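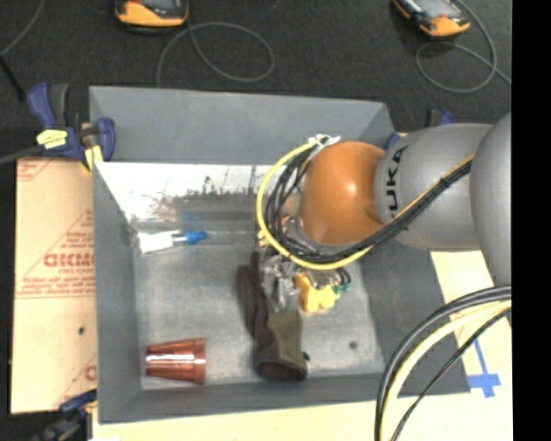 **Plomell heads back to the fog, this time in eight-year-old shoes**

2021-08-28

The streaming service Akow has ordered a prequel series to *Drarnden*, the long-running mystery about a harbour town, its unreliable lighthouse and the large thing under the water that everybody agrees not to discuss at dinner. The new show is called *Plomell*, after the town, and will run to 13 episodes. Production company Daneshvar, which made the original, is making this one too.

Fans who have spent years asking what the thing under the water is will be pleased to learn that *Plomell* is set three decades before anyone sees it.

According to the announcement, the prequel follows a class of primary school students in the winter the ferry stopped running. Viewers of *Drarnden* will remember the ferry as a rusting hull in the background of most outdoor conversations, and as the subject of one extremely long speech in the second season. Now it gets an origin story. So, we are told, do the harbourmaster's coat, the bakery fire and the town's habit of ringing a bell whenever somebody buys a boat.

Daneshvar describes the tone as "warmer, but colder," and has so far declined to expand on that.

The original finished in January after a finale that divided its audience fairly evenly between those who thought the lighthouse was a metaphor and those who had been promised a lighthouse. The last shot, a door opening onto a second, slightly smaller door, prompted a petition for another season. It reached 3000 signatures before the organizers fell out over whether the smaller door had been there all along. Akow says the prequel was in development well before the petition, and thanks everyone for their passion, in the way companies do.

None of the original cast has been confirmed, for the reasonable reason that most of their characters would be in Grade 3. The exception may be the ferry's captain, who in *Drarnden* was hinted to be unable to age, or at least unwilling to. Akow would say only that "familiar faces will be felt." Whether a face can be felt without being on the payroll is presumably a matter for the lawyers.

Filming starts once the weather turns nasty enough. *Drarnden* was famous for its real fog, which looked marvellous and cost the production whole afternoons of standing in a parking lot waiting for it to come in, then further afternoons waiting for it to leave so the crew could find the trucks. Daneshvar has kept the same stretch of coast and the same harbour set, which has been sitting under tarps. The schoolhouse is new, and is being built on the rise behind the cannery. Sharp-eyed viewers will point out that in the original there is plainly no schoolhouse behind the cannery. Daneshvar says this will be addressed. One assumes the schoolhouse should not make long-term plans.

The creature is a more delicate subject. In five seasons it had, by the most generous fan tally, less than a minute on screen, most of that being an eye. The effects team returns for *Plomell* with a bigger budget, and the announcement promises the creature's "presence" in every episode. Presence is doing a lot of work there. In *Drarnden* it usually meant a cup of tea trembling on a windowsill, and the tea was very good, but people do talk.

There is also a novel. *Plomell: The Ferry Winter* will be published ahead of the premiere and runs to 650 pages, which by the standards of the franchise is a pamphlet. Those who bought the *Drarnden* companion volume, with its fold-out tide charts and a complete menu for the chip shop, will know whether they are the sort of person who needs it. They will also know that the tide charts were wrong, and that a corrected set was sold separately.

Akow plans to release the first 2 episodes together and the rest weekly. That should give the theorists time to do their thing, and give the rest of us time to remember which child grows up to be the dentist. The service has not named a premiere date. The teaser poster offers only a picture of a very small pair of rubber boots on a very long pier, above the words "Before the light went out."

The light, you may recall, goes out in the first scene of the first episode of *Drarnden*, and is on again by the second. It has never been explained. A spokesperson for Akow, asked whether the new series would finally clear that up, said the question was a great one.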